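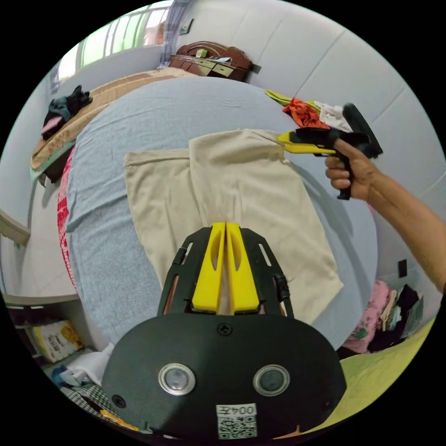

Can I skip the cloth test if both grippers passed calibration?
You can, but a pass only says the jaws close. It says little about fabric.

4. Comparing the two grippers

Ullach says its fingers hold any fabric. Check that yourself.

1. Spread one shirt flat on a bed or table.
2. Close both grippers fully and zero them.
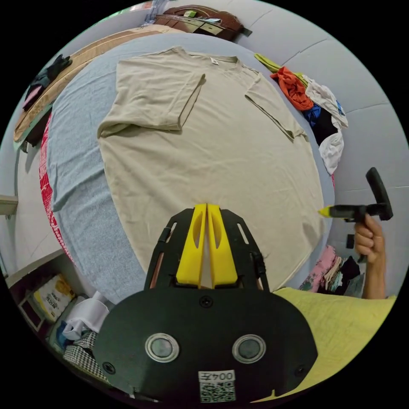 Fig. 4-2. T-shirt on the bed, sleeves folded in.

3. Pinch the cloth near one edge and lift slowly.
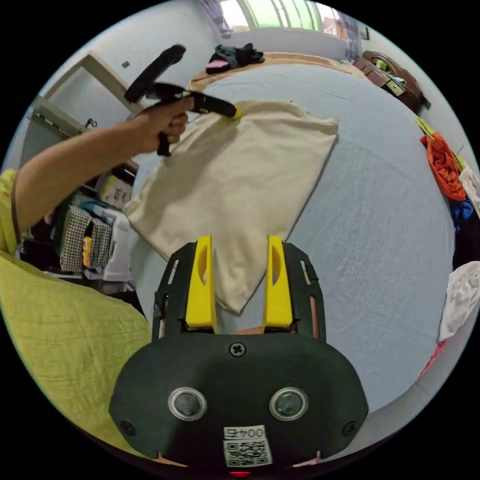

4. Repeat 30 times per gripper. Log every slip, including the ones you feel were your fault.

Note: Naciri's sheet claims 100 clean lifts out of 100. We have not matched that.

CAUTION: Keep your free hand clear of the jaws.

Last updated: Fri 24 December
We use cookies to remember your settings. Accept | Decline
Contact Olitlow support | © Olitlow | Back to top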